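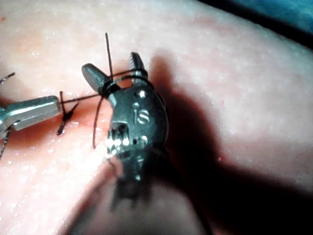

Attachment 1: wraps sitting under the jaws, tail standing straight up

Ticket: Practice pad, knots slipping and wraps bunching
Product: Havmont suture practice pad, with the Arkov thread pack
Opened: 10th January
Status: Open, waiting on customer

Customer message

Hi! I'm hoping somebody on the Gendley bench support side can help me, because I'm on my third evening of this and running out of ideas (and thread). I'm working through the instrument tie section of the Arumugam workbook on the Havmont pad, and I can't get a decent knot to sit down on the surface. The throws go on fine, the wraps look nice and tight, and then when I go to pull the tail through, the coils stay put around the base of the jaws and the whole thing turns into a wad.

Jaws open, coils just below the point where they split, short tail sticking up, and the other strand hanging down the left side toward the pad. Is that too low? The workbook drawing has them higher up but it's a pretty small drawing.

What I've tried so far:

Fewer wraps. Went down to a single one. It slides off okay, but then the first throw loosens before I can get the second one on.

Longer tail. I left a lot more and it was easier to grab, except it kept snagging in the last stitch I'd put in. Back to short for now.

New thread. I opened a second Arkov pack, the 100 count one, same dark thread. No difference that I could tell.

Wiping down the pad. There was some dust on it from the shelf. It looks nicer! Knots still slip.

Support reply

Thanks for all the detail. From your picture the wraps do look snug, and they're right down at the base. Try making them looser and closer to the tips, with the jaws closed while you wrap. Open only enough to take the tail, close again, and let the coils slide forward over the end as you pull. For the slipping, start with two wraps on the first throw and one on the second, hands going opposite ways. Can you also tell us which pad you have? The item number is on the underside.

Customer reply

Okay, progress! Closed jaws while wrapping made a huge difference, I'd been opening them way too early. I did 15 ties tonight and most of them went down flat. The ones that didn't were all at the far end of the pad, where the surface feels softer and the stitch pulls a bit of a pucker when I tighten. I'd blamed my hands for that but now I'm wondering about the pad.

Underside says item 144. It came in the spring bundle last April and I've probably put 200 stitches in it, mostly at that end, so maybe it's just chewed up?

Support reply

That's the older single-density pad, and it does get soft where it's been stitched a lot. Before we look at a replacement, please turn it end for end, work on a fresh strip, and pull level with the surface when you tighten. Let us know if the pucker shows up there too.

Customer reply

Will do, probably tomorrow night. One more question while the ticket's open: do the replacement pads fit the same tray? Mine's already screwed to the board and I'd love to not redo that.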